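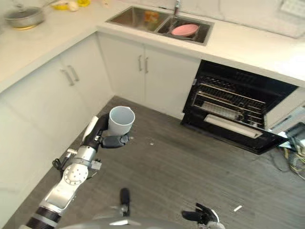
Section 4. Sink, counter and oven: set-up and daily use

For the Ruveo small kitchen, L-shaped layout. Do section 3 (leveling the lower cabinets) first. If the cabinets aren't level the sink won't drain right and you'll be doing this twice.

4.1 Before you start

Water off at the wall valve. Power off to the oven circuit. Clear the countertop, all of it, pots too.
You need: screwdriver, bucket, 20 minute timer, dry cloths.

4.2 Handles

1. Bar handles come in the bag marked Hureo. Two per pair of doors, mounted upright.
2. Push screws through from the inside of the door. Hand tight.
3. Close both doors, check the handles line up, then tighten.

CAUTION: No power driver on the last turn. White finish chips around the hole.

4.3 Double sink

1. Fit strainers in both bowls.
2. Connect faucet hoses, hot on the left.
3. Open wall valve slowly. Bucket under the trap.
4. Fill both bowls halfway, pull both plugs together.
5. Run the timer. Check the trap and the cabinet floor for drips, then check agian before you put anything under there.

Note: plates can stand in one bowl while you wash in the other. Don't stack pots on top of them. Cups get rinsed and go upside down on a cloth, not straight on the counter. Rings are hard to get off the white.

4.4 Built-in oven

1. Slide the oven in until the side brackets touch. Two people.
2. Four screws, two each side.
3. Open the door all the way down. It has to stop level and clear the floor.
4. Power on. Run empty for 20 minutes with a window open. Some smell is normal the first time.

CAUTION: Door folds down into the walkway. Keep people and pets back when its open. Never stand or lean on it, and don't use it as a shelf for hot pans.

4.5 Floor

Vinyl planks: sweep first, then damp mop. No steam. Pick up scraps of packing before you move anything heavy, grit under a foot will scratch. Leave 7 days after laying before wet cleaning.

4.6 Pots and lids

Glass lids: let them cool before they go in the sink. Hot pots go on a trivet, always. Burn marks on the countertop are not covered.

Spare handles and strainers: Wirnov parts desk, list 13. Revised February 24, 2023. Section 5 is wall shelves.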